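Drudiron Bench Build: Frequently Asked Questions
Maintained by Ruth Salazar. Last revised 15th September.

What is Drudiron?
Drudiron is an arm cell for swapping parts in used desktop computers. It was built in the Terkberg shared workshop and runs from one corner bench. The current task is the CPU: take a processor from a fixture, place it in the socket, and do the reverse.

Why start with the processor?
It has the tightest placement of any part in the case and needs almost no insertion force. Errors are in position and angle, and both can be measured. Memory modules are the opposite case and are planned for later.

Do I need a wrist camera?
Yes. The fixed camera is adequate for moving between the fixture and the case. It does not resolve the socket well enough for the last part of the approach. 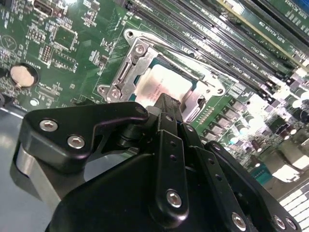 Wrist camera view: fingers below the socket, retention bracket open.

How fast does the arm move?
Travel moves run at 150 mm/s. Within 30 mm of the board the controller drops to a creep speed set in the Prulel config file. Do not raise the creep speed to save time — the approach is a small share of the cycle.

Does the case have to be on its side?
Yes. The pick and the place are then both vertical moves, and one tool orientation serves for both. Slotted aluminum tables are convenient, as stops can be bolted against the case.

What holds the loose processor?
A 3D-printed plate with a recessed pocket. Ngan-ling Tang drew it, and the source file is in the Nigatu folder. Print the pocket first as a test piece and adjust the clearance before committing to the full plate.
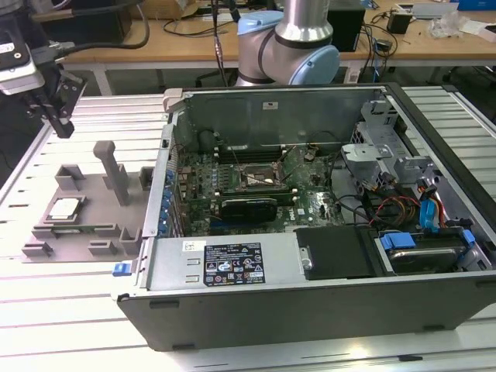 Fixture plate left of the open tower, with a processor in the pocket.

Can I leave the graphics card and drive installed?
Yes, but add them to the collision model. The drive cage matters more than the card. Dress cables away from the socket before homing.

How often is calibration needed?
Every 200 cycles, and after any change to the fingers or camera mount. Moving the fixture requires only a new pocket origin.

Is there a parts list?
The May list is out of date. Ask Ruth for the current one.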